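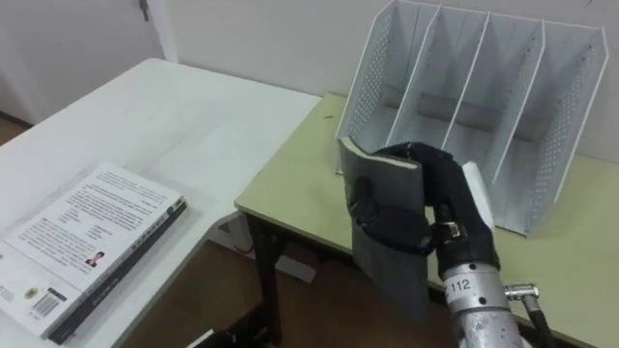 February, notebook 2, book shelving task

Started 9:40. Goal for the morning: more demonstrations by remote control for the book task, in the same format as the last batch, so that Nordin can train on both together. The plan asks for 700 good episodes before the end of the month. We are behind, but the quality is better than in January.

Settings: glove scale unchanged, wrist filter one step lower than yesterday. With the old filter the operator feels a delay when turning the wrist and then turns too much. With the new one there is a little shaking at rest. I accept the shaking for now. Konach (the logging program) was restarted one time before the first episode, because the clock of the right arm was wrong again. Please check the clock before you record, not after. I lost 40 minutes of data this way last week and it was fully my mistake.
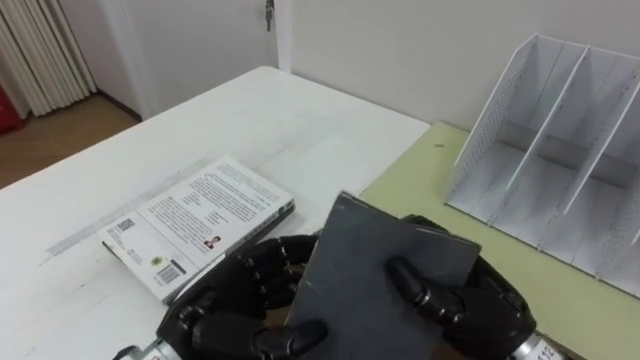
The handover between the hands is still the slowest part of the episode. If I grip with both hands and then move them apart too early, the fingers pull against each other and the current in the left thumb goes up. Better is to hold still for one breath, open one hand completely, and only then turn toward the organizer. I also try to put the left hand low, at the corner, with the thumb near the bottom edge, and the right hand on the side with one long finger across the front. From this grip the wrist has enough range left for the turn. When I take it by the middle, I must regrip, and the episode becomes long.

Notes on the approach to the slot. Come from the front, vertical, and stop before the divider. Do not correct the angle when you are already inside, the dividers are thin and I am afraid to bend them. If the first try is wrong, go back out and repeat from the start position, and mark the episode as "retry" in Konach. Do not delete it. Sondedex wants the retries too, they asked for this in the last call.

The paperback stays on the white table during all episodes, back cover up. You may change its angle between episodes but do not stand it up. Later it will be the second object, and then the instruction text must say which book is meant.

Problem at 11:20: the right index finger did not close fully after a long series. Calibration in open position, then closed, then it was good again. The Vilutberg manual gives 3,000 cycles between calibrations, for us this is clearly too much. I will do it at every break from now.

Open points:
- compare episode length with old and new wrist filter
- ask Nordin if the pause before release should be cut out or kept (I would keep it)
- write down the start position of the organizer with tape on the table, now we place it by eye
- left thumb current: make a plot for the whole morning

Stopped 12:15. My shoulders are tired and the last episodes were not so smooth, I marked them with a lower grade. Continue after lunch with the same settings.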